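Nudik Wall Charger: Owner's Guide
Section 4. First charge and charge limits

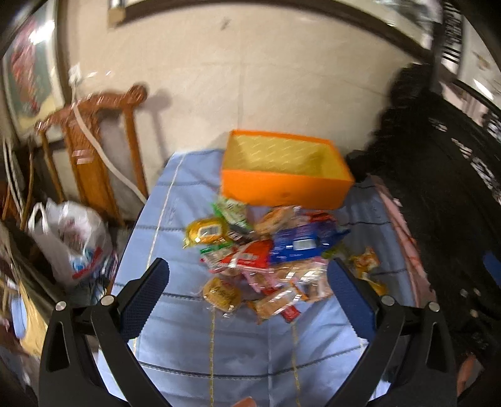 CHARGING AT HOME

Read Section 2 (Wiring) before you start. The charger must be on its own circuit, and the breaker must be on.

4.1 Connecting the vehicle

1. Park with the charge port within reach of the cable. Put the vehicle in Park and turn it off.
2. Unwind the whole cable from the holder. Do not charge with the cable coiled.
3. Check the plug and the port for dirt or bent pins.
4. Push the plug in until the latch clicks. The status light turns from white to blinking green.
5. Wait up to 20 seconds while the charger and vehicle exchange data. Steady green means charging has started.

CAUTION: Do not use an extension cord or a plug adapter between the charger and the vehicle.

4.2 Setting the charge limit

1. Open the Skoltton app and select the charger.
2. Enter the four-character code from the label inside the front cover.
3. Select Limits, then Daily.
4. Drag the slider to the level you want and press Save.

Note: If a limit is also set in the vehicle, the lower of the two applies. Plug-in hybrids may ignore the app limit and charge to full.

4.3 Cold weather

With the battery below 20 °F, the vehicle may use power to warm the pack first. The app shows "Preparing" and the charge level does not rise. Leave the plug in.

4.4 Fault codes

Code 110: Ground fault. Unplug the vehicle, turn off the breaker and call your installer.
Code 587: No reply from vehicle. Unplug, lock and unlock the vehicle, then repeat 4.1 from step 3.

WARNING: Never open the sealed rear housing. Dresodier units fitted before the September software release show code 587 as a blinking red light only. See Section 7 for the update steps.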